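Last updated: October
Filed under: Laundry / Sorting and storing

Sorting a mixed wash without four baskets

Most advice on sorting laundry assumes a utility room with a row of labelled hampers. We have a landing and one cupboard, so everything goes into a single bin and gets sorted on wash day. It works well enough if you stick to a few habits.

Use a clear plastic bin if you can. You can see from the side what is in it and whether there is enough of one colour to make a load. Ours is a Stutier, 73 litres, and it holds what two adults wear in a week. Wipe it out with a damp cloth when it's empty, as fluff collects in the bottom corners.

Tip the whole lot on to the floor or the bed before you start. Picking from the top means the socks never get washed. Make 3 piles: whites, darks, and anything shiny or delicate. Patterned things go with whichever colour there is most of.

Check pockets as you go, then do up zips and undo shirt buttons. Buttons left fastened pull at the placket in the spin. Turn jeans inside out, which slows the fading and keeps the seams from rubbing pale.

Look for worn spots too. A small frayed patch on denim will be a hole after a few more washes, so put a line of stitching across it first, or iron a scrap of cotton on the back.

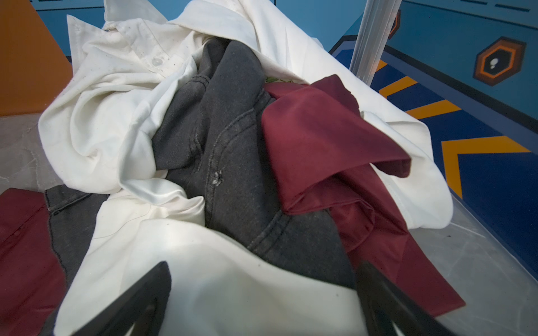 White cotton and dark denim are the worst pair to leave bundled together. The white shows every speck of lint and the jeans show all the pale bits. Shake both out at the back door, then go over them with a lint roller – the cheap Hulix refills are fine – before they go in the machine. Lint that has been through a hot wash is much harder to shift.

Wash deep reds separately the first few times. Satiny fabrics want a cool, short cycle in a net bag, and no tumble drying. Hang them up straight away – the folds set if they sit in a heap.

Anything left over that doesn't make a load goes back in the bin until Thursday.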